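# Fanddale Deck Notes

We use cookies to remember your settings. Accept | Manage

Plain-text notes on the outdoor furniture at Fanddale, kept by Sewwandi Talukder. The list covers 121 entries, one line each, colour spelled out in full (grey, never gy).

## Fields

- `item`: chair, table, bench
- `finish`: woven, mesh, glass, metal
- `on_it`: things left on the item, such as mugs, bottles, cards or bags
- `checked`: month only

## Notes

Bags hung over a chair back go under `on_it` for the chair. Round tables are listed by their tops, so glass and dark grey are separate entries. Leave `checked` blank if you haven't been out there yourself.

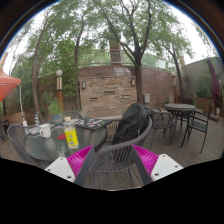

## Changes

- March: `on_it` now takes more than one value
- March: benches renumbered from 103
- Cushions moved to their own file, `cushions.txt`

Corrections go to Sewwandi or Baltasar Robles.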